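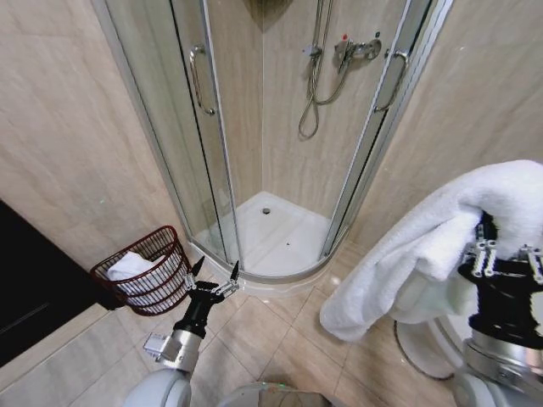 How to bring a towel robot into a housekeeping shift

Written for supervisors in small hotels and guest houses. It covers the bathroom round only: used towels, clean towels and the basket. Beds, glass and drains stay with the room attendants.

The steps come from the Durnby, where we have run one two-armed robot on the guest floors since November. Noura Rawashdeh leads the day shift there and wrote the first version of the checklist. I have added the parts we got wrong.

Before you start

Pick six bathrooms with the same layout. Mixed layouts can wait. If your rooms have corner showers with curved sliding doors, measure the gap with the doors fully open and write it on the room sheet.

Agree with the staff who does what, and do it before the machine arrives. We held that meeting a week late and people had already decided what it meant for their hours. Put the answer in writing. Ours said that no contracted hours would be cut during the trial, and that the person working alongside the robot would be paid at the trainer rate.

Step 1. Set one place for the basket

Choose one spot on the bathroom floor and keep to it in every room. It has to be clear of the door swing and leave a person room to get to the shower. Attendants used to put the basket wherever suited them, and this was the change they disliked most. Raed Hakim had nine years of doing it his own way and told us so. Let people try two or three spots and choose between them.

Step 2. Do the human check first

The attendant goes in before the robot and looks for guest belongings, broken glass, razors and anything wrapped up in a towel. Phones and jewelry get left in towels more often than you would think. Nothing is handed over to the robot until this is done and ticked on the sheet.

Step 3. Start the towel task and stand clear

Start the task from the tablet and stay outside the bathroom. Two arms and a person do not fit well in a small room. Keep the stop button in your hand, not in your apron pocket.

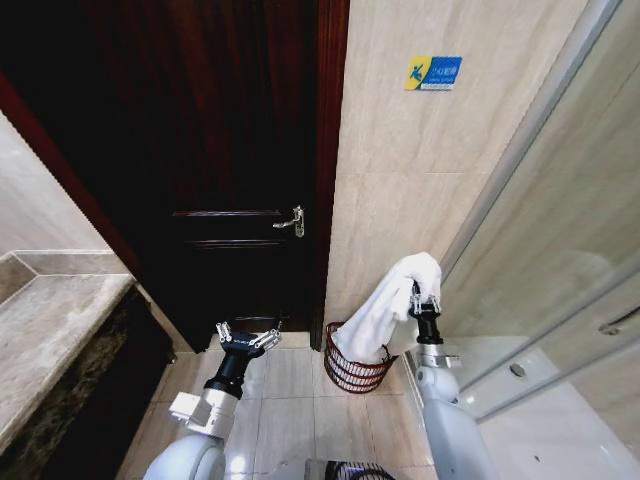
Expect the towel part to be slow. An experienced attendant will clear a bathroom in much less time, and there is no point in racing the machine. Use the wait to strip the bed or restock the tray. Once the attendants stopped watching every move, the two jobs ran side by side and the room time came out close to what it was before.

If a towel catches or falls, press stop, pick it up yourself and mark it on the sheet. A towel that has touched the floor goes to the laundry, even if it was clean.

Step 4. Check the room and sign it off

The attendant signs for the room. The robot's log does not count as a sign-off. Check these every time:

Shower doors closed and handles wiped
Floor dry, including the corners
Clean towels folded the house way
Vanity top clear
Basket back in its place

Step 5. Log the stops

Write down each stop with the room number and a few words on the cause. In our first stretch the robot handled 894 towels, and the stop sheet taught us more than the total did. Most entries were large bath towels that had bunched up. Suha Khoury in the laundry changed the fold and the entries dropped.

What changes for the staff

Less bending. That is the part the attendants mention first, and two of them with back trouble asked to stay on the robot floor.

More waiting and more paperwork. Allow for the sheet when you set the room quota. We kept the old quota for the first month, and the sheets were being filled in on break time – that was our mistake, and we paid the time back.

More working alone. Attendants here used to go in pairs, and the robot took the place of the second person. Several people missed the company. We now pair them again for the last two hours of the shift.

Rotate the robot floor weekly so that it doesn't become one person's job. Maya Qaisi keeps the rota and will send a blank copy of it, along with the room sheet, to anyone who asks at the front desk.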